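Midano Desk Packing Set

README, last updated 31/10/2025

Midano is a set of short recordings of people's desks while small goods are being sorted and packed into boxes. It covers shared desks in ordinary use, with laptops open, cables lying across the work surface and someone often seated on the far side. The set has 2,970 clips from 415 sessions.

Contact: Shiyu Guo (recording and file layout), Celeste Bustos (labels and corrections)

What is in the set

Each session starts with a desk in whatever state it was in that morning. An open cardboard box goes near the front edge and the goods are put into it, taken out of it, or moved from one side of it to the other. Goods are mostly flat and light: packets, cards, sleeves, folded paper. Personal items stay where their owners left them and are labeled as "desk items" if they are within reach of the box.
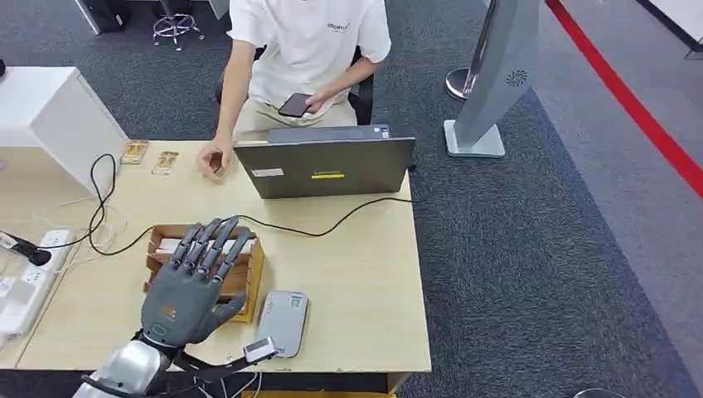

Boxes are plain brown and come in two sizes. The smaller one, called Pan in the file names, is used for stacks of flat goods. The larger one is called Ristari and is used for mixed goods. Flaps are left open during a session and are never taped. If a flap folds over the goods and hides them, the label is "covered" until it is lifted again.

Labels

box: any open or closed carton on the desk
goods: anything meant to go in the box
desk item: laptop, phone, mug, notebook and so on
cable: labeled along its visible length only
person: anyone seated or standing at the desk

Stacks get one label for the whole stack. We tried labeling each packet and gave up, as the lower ones can't be told apart. Cables that pass behind a box get two labels with the same number.

Layout

Clips are grouped by session, then by desk. The label file sits next to each clip and has the same name. Most clips run 30 seconds and none is longer than 90.

Known problems

White goods on pale desks are sometimes labeled a little too wide. Celeste fixed the worst of these in September, but the Ristari sessions have not been checked again. Small gray devices were marked as phones in early sessions and are now marked "device, other" unless the type is clear.

Earlier versions were shared under the name Grirura. The clips are the same, but the label names changed, so please don't mix the two.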